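**Fruta de juguete Dratik, juego surtido – reseña tras dos meses de uso**

Compré este juego en enero para el rincón de la tiendita, en un aula con niños de tres a cinco años. Pagué 2000 pesos con el envío incluido; el juego anterior, de Coetzee, me había costado 1551 y le duró al grupo un curso. La diferencia de precio se nota sobre todo en la pintura.

Las piezas vienen sueltas en una bolsa de red, sin caja ni separadores. El plástico es rígido y hueco. Pesan poco y caben bien en la mano de un niño de tres años, aunque las uvas cuestan más de agarrar por la forma del racimo.
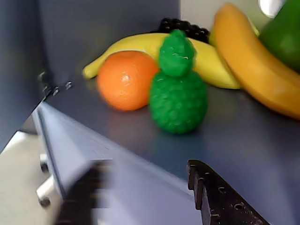

Los colores son lo mejor resuelto del juego. No destiñen con agua y jabón, y después de muchos lavados no veo zonas blanquecinas. Los plátanos no son iguales entre sí: hay uno amarillo pálido y otro más grande, de un dorado intenso, y eso me sirve para hablar de tonos y de tamaños sin sacar otro material. La piña es pequeña, toda verde, y varios niños preguntaron qué era antes de fijarse en la corona. Yo habría preferido un cuerpo amarillo o marrón.

La textura está trabajada a medias. La piña tiene relieve marcado y la naranja imita los poros de la cáscara, pero es brillante y resbala con las manos mojadas. El plátano grande es liso.

Pegas: las costuras del molde raspan un poco en 2 piezas – las repasé con lija fina – y la bolsa se rompió a las pocas semanas. Ahora guardo todo en una cesta Ninton que ya tenía. Tampoco se venden recambios sueltos, así que si se pierde una fruta hay que comprar el juego completo.

Lo recomiendo para aula o casa, a partir de tres años. Si solo buscan algo para cortar con cuchillo de juguete, este no sirve, las piezas no se abren.

Anselmo Caldeira
22 de abril de 2023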